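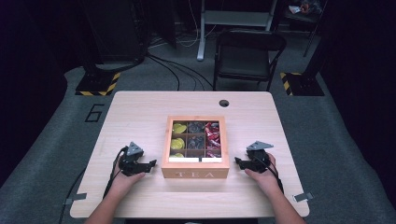

Chapter 3
Knowing What You Have: Stock in a Small Catering Business

Every catering business holds stock, and every item of it has been paid for before a customer has bought anything. A hotel kitchen has cold rooms and dry stores on a large scale. A café may have one cupboard and a fridge. The problem is the same in both: someone has to know what is there, where it is and when more will be needed. The methods for doing this can be very simple. A wooden box with TEA printed on the front and wrapped items sorted inside by the colour of the wrapper, yellow-green in one column, dark in the next, red and white in the last, already does part of the work of a stock system. The label says what belongs in it, and the divisions keep one kind from mixing with another. A gap in a column can be noticed by anyone passing with a tray. The rest of this chapter is concerned with how the same ideas are applied to a whole storeroom, and with the records that have to be kept alongside.

In this chapter you will learn:
what is meant by stock, and how it is grouped
the difference between a visual check and a stock count
how to set a reorder level
how to use a bin card
why older stock is used first

3.1 What counts as stock

Stock means goods held by a business for use or sale. In catering it is usual to divide it into four groups.

Perishable goods are those that spoil quickly, such as milk, fresh fish, salad and cream. They are bought often and in small amounts.

Dry goods keep for weeks or months. Flour, sugar, rice, tea, coffee and tinned food all belong here. They can be bought in larger amounts, which is often cheaper, but they take up room.

Frozen goods keep for a long time as long as the temperature is held steady. The limit on frozen stock is nearly always the size of the freezer.

Non-food goods include napkins, takeaway cups, cleaning fluid and till rolls. They are easily forgotten when orders are written, and running out of them can stop service as surely as running out of bread.

Some items do not fit neatly. Eggs are perishable, although many kitchens keep them on an open shelf and order them with the dry goods. What matters is that each business decides where an item belongs and then keeps to the decision. If eggs are on two lists they will be ordered twice, and if they are on neither they will not be ordered at all.

3.2 The Trevaskis tea room

We shall use one business as a case study throughout Part One. Trevaskis is a tea room in the market town of Drancombe. It has a counter, a small kitchen at the back and a dry store under the stairs. The manager is Jarrah Tuhiwai, who took over the lease from a baker and kept on most of the staff.

In the first months there was no written stock system. Whoever opened up in the morning looked along the shelves and telephoned an order to the wholesaler, Dendevetti. The order depended on who had looked and how carefully. One Monday in March the tea room had no peppermint tea and no caster sugar, but there were so many tins of chopped tomatoes that a second row had been stacked on the floor.

Tuhiwai shut the dry store for an afternoon and had everything taken out, wiped down and counted. The count came to 513 separate items, including jars, tins, packets and unopened cartons. A good number were past their date. Others had been bought for a menu that was no longer served. When the cost of the goods thrown away was added up, it was more than the tea room spent on dry goods in an ordinary week.

The shelves were then put back in a fixed order. Baking goods went on the left, hot drinks in the middle and tins on the right, with heavy items at the bottom. A strip of card was pinned to the edge of each shelf, showing the name of the item that belonged there. Nothing could be put in another item's place, even if that place was empty.

3.3 Visual checks

A visual check is a quick look to see whether anything is running low. It takes very little time and needs no paperwork. It works well where three conditions are met: the stock is in plain sight, each kind has its own place, and the amount held is small enough to judge by eye.

Goods kept at the point of service usually meet all of these conditions. Sugar sachets, milk portions, sauces and individual teas are used up during the day and refilled from the store. Open containers with divisions are preferred, so that staff can see every kind from above without lifting anything out.
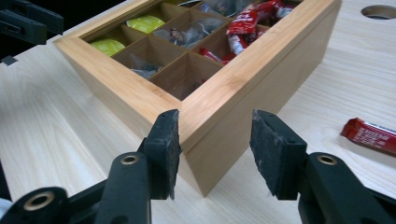 The person doing the refilling should fill every space to the same level each time. If one member of staff tops up to the brim and another drops in a handful, the check loses its value, and so does any estimate of how much is used in a day. At Trevaskis the refilling is done at closing time, and the refill is written on a sheet kept inside the store door.

A visual check has limits. It shows that something is low, but it gives no figure that can be compared with last week's. It cannot show whether goods have gone missing. It is also unreliable for anything kept in a closed carton, which looks the same from outside when it holds one packet as when it is full.

3.4 Stock counts

A stock count is a full count of every item, written down on a stock sheet. The sheet lists the items in the order in which they stand on the shelves, so that the person counting can start at one end and work to the other without turning back.

It is good practice for 2 people to do the count together, one calling out the figures and the other writing. Open packets are recorded in a way that has been agreed beforehand. Some businesses weigh them. Others count an open packet as a half. Either method is acceptable, but it must be the same method every time.

Once the count is finished, it is compared with the amount that ought to be there:

opening stock + deliveries - goods used or sold = expected closing stock

If the count is lower than the expected figure, the difference is called a stock loss. Common causes are breakage, spoilage, over-large portions, deliveries that were short and not checked, and theft. A single small loss may be no more than a mistake in the counting. A loss that appears on the same item month after month should be looked into.

3.5 Reorder levels

The reorder level is the amount of an item at which a new order should be placed. To find it you need two facts: how much is used each day, and how many days the supplier takes to deliver. A small reserve is added in case the delivery is late or trade is brisk.

reorder level = daily use x delivery time + reserve

Worked case. Trevaskis uses 70 bags of its breakfast tea on an ordinary day. Dendevetti delivers 3 days after an order is placed. Tuhiwai keeps a reserve of one day's use.

70 x 3 + 70 = 280 bags

When the stock of breakfast tea falls to 280 bags, an order is placed. Fruit teas sell far more slowly and have a much lower level, and one of them, a blackcurrant tea sold under the name Fundonine, is reordered only in the colder half of the year.

Reorder levels must be reviewed. A level worked out in winter will be wrong in August for ice cream and quite possibly for soup.

3.6 Bin cards

A bin card is a card kept beside an item in the store. It has columns for the date, the amount received, the amount taken out and the balance left. Each time something is moved, a line is filled in. The reorder level is written at the top, where it can be compared with the balance at a glance.

Bin cards only work if everyone fills them in at the time. A card completed from memory at the end of a shift is likely to be wrong, and the next person to read it has no means of telling. Many larger businesses now use a hand-held scanner for this purpose, but the information recorded is the same, and the scanner depends just as much on the habit of using it. In the next section we look at stock rotation, starting with the dates printed on packaging and what each of them means.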